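Chapter 5
Two Hands Are Harder Than One

By now you have a gripper. If you followed Chapter 4 with any discipline, it opens when you ask it to, closes when you ask it to, and has stopped shedding screws onto the carpet. You've probably spent an evening picking up corks and showing them to people who live with you. They were polite about it.

This chapter is about building the second one. Most readers expect it to be quick, and the building part is. You have the files, you have the settings that worked, and you know which step of the assembly needs three hands and a bad word. Jocelyn Estrella, who tested every build in this book in a shared workshop above a bicycle shop, put her second gripper together in less than half the time of the first. She then spent most of May finding out what it meant to own two.

A single gripper leads a sheltered life. It takes hold of a thing, lifts it, and puts it down somewhere else. The thing is usually rigid, and the table does a lot of unpaid work by staying where it is. Once you have a pair, you'll want to do the jobs that really take two hands, and those are the jobs where the object bends, slides, bunches up or follows you across the table. Lids, bags, sleeves, envelopes. Zippers, above all.

Why a zipper

Zippers are a fine test for a home-built pair, and a cheap one. To work a zipper, one hand has to hold the fabric near one end while the other takes a small metal pull and travels along the line of the teeth. If the holding hand is lazy, the whole bag comes along for the ride. If it is too eager, it pins the fabric down in a wrinkle and the slider stops at the wrinkle. The moving hand has its own troubles. The pull is small, it flops, and it would like to be approached from an angle your wrist mount may not offer.

None of this shows up when you're picking up corks.

We'll use white mesh of the laundry-bag sort with a light gray zipper. Mesh is soft enough to misbehave and open enough that the fingertips have something to catch on, for better and for worse. Use whatever you own, though you'll save yourself some grief by picking a zipper that works well by hand. Anathi Mahlangu, who shared the bench for much of the writing, lost a whole afternoon to a pair of grippers that could not close a zipper that she, when she finally tried it, could not close either.

In the arrangement we'll come back to all through the chapter, one gripper sits with its central pad near the lower end of the zipper, and its partner comes in from the opposite corner with a fingertip beside the pull. Look at the linkage on the nearer one while you're here, because Section 5.2 takes it apart: flat bars on either side of the pad, and a brass-colored grommet in each rounded end.
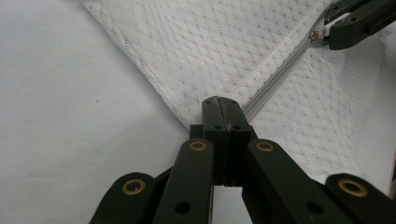

What you will need

A finished gripper from Chapter 4, and the parts for one more. Print the second set in the same material as the first. The color is your affair. Ours are dark green, on the strength of a sale.

A set of grommets for the second linkage. Buy extras. They roll, and they have a talent for floorboards.

One zippered mesh bag you don't need back.

A plain, pale tabletop, or a sheet of white card large enough to pass for one. You'll be watching fingertips closely, and wood grain is no help.

Something to write in. The workshop log for this chapter runs to 213 attempts, and we'd have repeated a good many of our mistakes without it. We repeated several with it.

A word about the names in the log

The two grippers in our build are called Ponesano and Flollov. Ponesano holds, Flollov travels. The names were chosen late at night and have no meaning that we are prepared to defend, but they proved more useful than "left" and "right," which swap places as soon as you walk around the table to see what went wrong. Name yours something you can say out loud in a hurry.

What this chapter covers

Section 5.1 builds the second gripper and compares it with the first. They won't match. Ours differed in grip by enough to feel with a finger, and we'll look at when that matters and when you can leave it alone.

Section 5.2 is about the linkage: how play builds up from one joint to the next, and how to tell a loose grommet from a bar that was never quite straight. It includes the Maluleke shim, a strip of folded paper with a grander name than it deserves.

Section 5.3 deals with fingertip pads, which wear along the top edge sooner than you'd like. You'll learn to spot the wear, and to stop blaming your own hands for it.

Section 5.4 puts both grippers to the zipper, slowly. Expect to fail the first 33 times or so. Our own first clean run came on attempt 65, and we had both gone to make tea.

Before you start, put your existing gripper on the table and work it open and shut a few times while holding the pad lightly between finger and thumb. Feel for any side-to-side wobble and write down what you find, in words, however vague. "A bit loose on the left" is a perfectly good entry. You'll want it when you reach Section 5.2.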